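Why I Said No to the Fast Offer

Wednesday, February 12, 2020

In July I decided to sell my flat in Junodberg. I had lived in it for nine years, and I thought selling would be a simple matter of papers and patience. I was wrong about the papers, and I did not have so much patience as I believed.
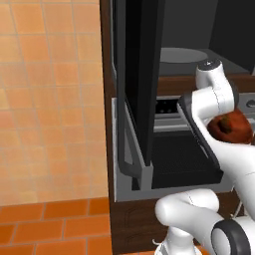
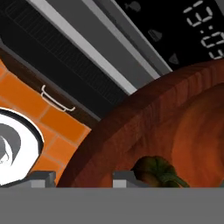

The first offer came after four days, from a company called Rendach, which buys homes for cash. They did not want to visit. They asked me for the size, the floor and the year of the building, and they sent a number by e-mail the same evening. The number was 67 percent of what the bank had written in its valuation. On the phone, the man was polite and said that a kitchen always brings the price down, because buyers want a new one. I have thought about this sentence many times. A built-in oven in a dark brown cabinet, with orange tiles on the wall next to it, is maybe not what people choose today, but I do not believe it takes away a third of a home.

I asked Rendach for the contract anyway, to see how such a contract looks. It had a fee of 260 for "file preparation", and a line which said they could lower the price after an inspection. So the offer was fast, but it was not yet an offer. I wrote to them that I needed time, and they called me every morning for a week.

Then I tried Govura, a small agency two streets away. They wanted a visit before they talked about money, and I liked that. The agent walked through the rooms slowly, opened the windows and asked about the neighbors and the heating. She told me to ask a little over the bank's number and to wait until the school holidays were finished. In summer, she said, people look at flats the way they look at shop windows.

The waiting was the difficult part. I had to pay the building charges two more times, and I kept the flat clean for strangers — I have never washed so many floors. Some visitors stayed five minutes. One couple came three times, measured the bedroom for a wardrobe each time, and at the end bought something else.

The flat was sold in the autumn for 99 percent of the asking price. After the agency took its part, I still had much more than the cash company wanted to give me. I understand that for some people the fast way is the right one, for example if there is a debt or a divorce. But please read the page about inspection before you sign, and ask in writing if the price can change. I still have the Rendach contract in a drawer, with my pencil notes on it.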